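6 August 2018

# Does a practice log tell you anything?

Project report by Mārtiņš Kairys and Vlasta Hudec

Our topic was the practice log: the sheet or app where people who are learning a hand skill write down how much they have done. Music teachers use them, so do typing courses, and so do the people who teach stitching to nursing and medical students. The idea is that more entries mean more skill. We doubted that when we started, and we still doubt it.

The number we kept running into was 3,000. The Chidiac handbook, which our department hands out to everyone in the skills courses, says a learner is "ready" after 3,000 repetitions. It gives no source. We wrote to the publisher in July and got back a brochure.

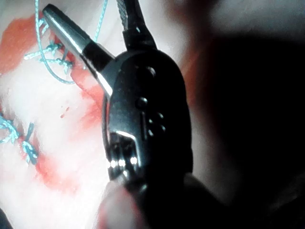
A round number with no source should make anybody suspicious. Repetitions of what, for one thing? A scale on the piano and a knot in a thread are both "one" in the log. So is a bad knot. If you do the same wrong thing all evening, your total goes up just as fast as your neighbor's.

## What we did

We asked to see the logs kept in Pristora, the app our school pays for. Bautista Zapata let us use his from the spring term, and Loubna Radwan gave us hers. That makes 2 logs, which is a tiny sample, and we don't claim anything about learners in general. Bautista's total was 3,312 and Loubna's was 752. Both passed the same end-of-term check.

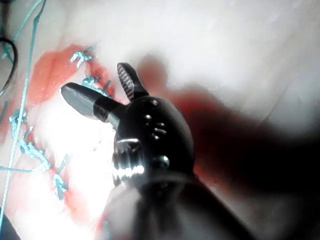

The check is pass or fail, so we can't say which of them is better. It could be that Bautista is far ahead and the check is too easy to show it. It could also be that he taps the button a lot. He told us he sometimes filled in a whole week on Sunday night from memory. Loubna said she only logged a try if she had looked at the result afterward and found something to fix.

So the two totals don't measure the same thing, and the app puts them on one bar chart anyway.
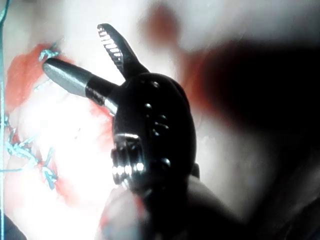 *Fig. 3. Instrument with its jaws open.*

## Problems with our own work

We had no scores from before the term. We picked people who were willing to share, and people with embarrassing logs probably are not. Our interview questions were also leading. Reading them back, it is easy to tell which answer we hoped for.

We would still drop the target from the handbook. A short note after each session, saying what went wrong, would take no longer to write and might be harder to fake.

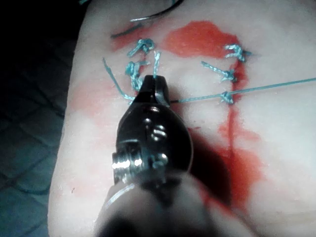
Kazimír Hrubý read our draft and thinks we are too hard on the logs. A beginner with no number to aim for will quit in the second week, he wrote, and a made-up target that keeps people practicing is worth more than an honest note they never write. We have no data against that. He has none for it either, and we told him so.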